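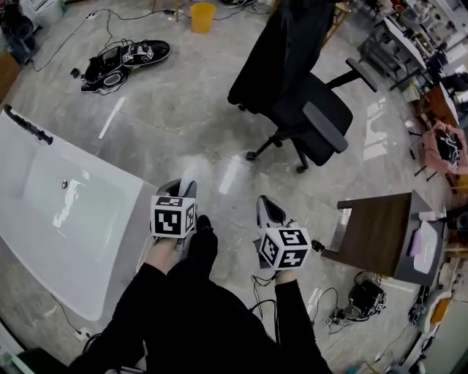 From: Amrit Cloutier
To: newsroom-systems list
Subject: Re: Rundown changes after the Bravodton merger
Date: March 2023

Mireille Najjar wrote:

> Can someone confirm which desk owns the 6 p.m. rundown once
> Bravodton and Grester share a control room? The memo says the
> executive producer signs off, but both stations still list one.
> Also, what happens to the Grester archive? Our reporters use it
> daily and the migration plan only mentions scripts.

Mireille,

On the rundown: Bravodton owns it from the first combined broadcast. The Grester executive producer keeps the title until August and has edit rights, but not lock rights. If a story has to move inside the last ten minutes, the request goes to the Bravodton desk by phone. Do not use the chat window for this. Messages there are not logged against the rundown, and we had two conflicting versions of the B block during the rehearsal.

The memo is wrong on one point. It says local weather stays separate at both stations. Weather is shared on weekends and separate on weekdays. I have asked for a corrected copy.

On the archive: scripts move first, then packages, then raw tape. The Grester index holds 3868 packages, and 294 of them have no rights information at all. Those will be visible in search but blocked for air until someone on the assignment desk clears them. Please do not clear them in bulk. Bangash supplied freelance footage to Grester for years under terms that differ from ours, and that footage was not always slugged correctly.

Raw tape is the open question. The storage at Istley was sized for one station. Management has approved more space, but I have not seen a delivery date – until I do, assume raw tape stays where it is and request it the old way.

Staffing is outside what I can answer. I know the notice went to 124 people, and that it did not say which positions overlap. The union has asked for the list. Questions on that should go to HR and not to this list.

One request for everyone: slugs longer than 24 characters are cut off in the shared system. Please shorten your recurring ones before the switch.

Amrit Cloutier
Broadcast operations, Bravodton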